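**Two-arm bench setup – what to budget for besides the arms?**

**feteten_lab:** Planning next year's spend, and the request has to be in by November. We want a second pair of arms for soft-goods handling. Landeneck quoted a bundle with table, mounts and cabling, but Van den Broek will sell the arms alone. This is the sort of work I mean, both arms on one soft pouch:

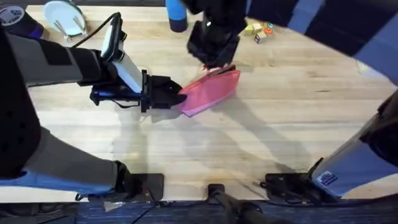

### Reply from **plankton35**

Skip the bundle. A solid wooden table and decent clamps will do, and you can pick your own height. Put the money into spare fingers. We keep 2 sets per arm and I'd like more.

### Reply from **gullimex_user**

Disagree. We bought arms only and spent 30 hours on mounts and cable runs. Charge that to the job and the bundle looks cheap. Gullimex do a mounting kit for 300 a side if you want a middle route.

### Reply from **feteten_lab**

Thirty hours is more than I'd allowed. Clamping to the near edge suits us, so I'd keep that whichever way we go.
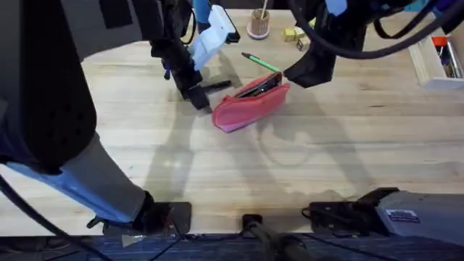
*Pencil case and pens on the bench, both arms clamped at the near edge.*

### Reply from **plankton35**

30 hours sounds like a bad table to me. Ours took an afternoon. What are you putting down for props? Fabric things wear out, and you'll want several of each.

### Reply from **feteten_lab**

Props are a separate line, 35 a month. The bit I can't settle is the service contract. Landeneck include the first year, Van den Broek charge from day one.
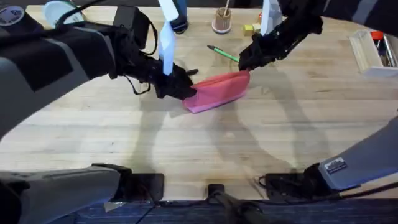 If the contract covers grippers I'd take it, but neither quote says so. I've written to both.

### Reply from **gullimex_user**

Get it in writing. Ours left out fingers and cables – the two things we've had to replace.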